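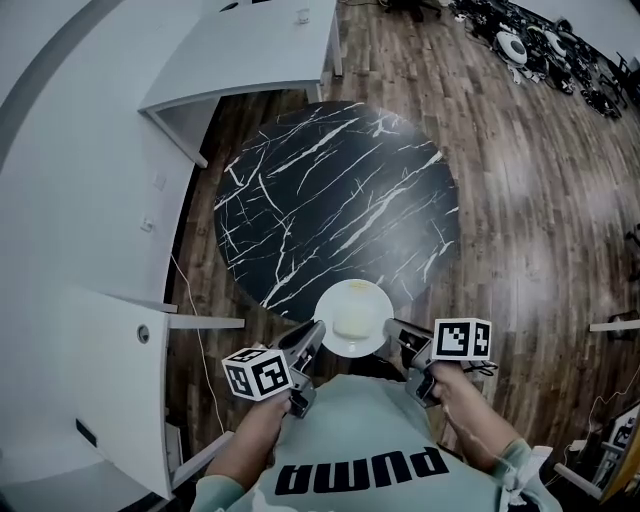

Femholm Table Clearing, data card

Version 2, released 26 September 2020

Summary
A set of 194 recordings of small tableware jobs at a round table: setting down a plate, moving a piece of food on or off it, turning the plate, clearing up. Recorded in the shared office at Femholm. An earlier release (April) held 142 recordings and is kept under archive/.

Room
One round table, black with a white marble pattern, glossy top. Dark brown plank floor. White desks stand near the table and often show in the background, sometimes with a glass or cable on or beside them. Furniture was not put back in a fixed position between sessions.

Objects
plate: round, white
food: small soft pieces, cake or bun; labelled "soft_piece" without further distinction
cup: clear glass
Crumbs and smears on the plate are not labelled.

Layout
poon/ short jobs, one object
bulliden/ jobs with plate and food together
jerkville/ clearing the whole table
Each folder holds an index.csv with columns: id, job, objects, start, end, note.

Job labels
There are 7: place, lift, turn, slide, transfer, stack, clear. A recording may carry more than one. Start and end are in seconds from the first image.

Known problems
The glossy top reflects the ceiling lights and white veins can be mistaken for the plate rim in automatic outlines. Daylight on the floor varies between sessions. "slide" and "turn" overlap in poon/; check the note column before using either on its own.

Changes
v2: added jerkville/, corrected end times in bulliden/.
v1: first release.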